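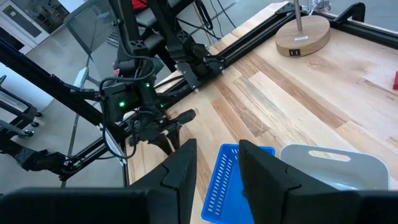 Part-time sorter and packer, Dalon, Jirkodgate site

Dalon takes in mixed boxes of small household items, sorts them by color and size, and sends them back out as sets. We are looking for one person to join the sorting table from May.

What the work is

You stand or sit at a long table and put small items into baskets and bins. Each shift has a sheet that says what goes where. When a container is full, you label it, take it to the Nicholas shelves and bring back an empty one. A normal shift is 23 containers. Speed matters less than getting the right thing in the right place - a mixed container has to be emptied and done again.

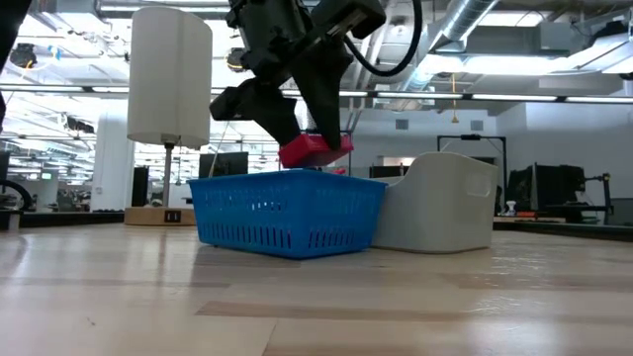 Full containers weigh up to 12 pounds, and the shelves are at waist and shoulder height. You will also wipe down the table at the end of the shift, keep the lamp outlets free of clutter and write missing or broken items in the log.

Hours and pay

12 hours a week in three morning shifts, 8:30 a.m. to 12:30 p.m. Pay is $519 every two weeks before tax. Paid training for the first four shifts.

What we ask for

- You can tell colors apart reliably
- You are comfortable handling small parts for a few hours at a time
- You can read a packing sheet in English
- Past warehouse or store work is useful but not required

Getting here

The entrance is at 97 Griltitberg Road, around the side of the building. Bike parking is in the yard. There is no car parking before 9 a.m.

To apply, send a short note about yourself and the mornings you can work, or drop it off at the front desk. No resume needed. We will ask you in for a one-hour trial at the table, paid at the normal rate.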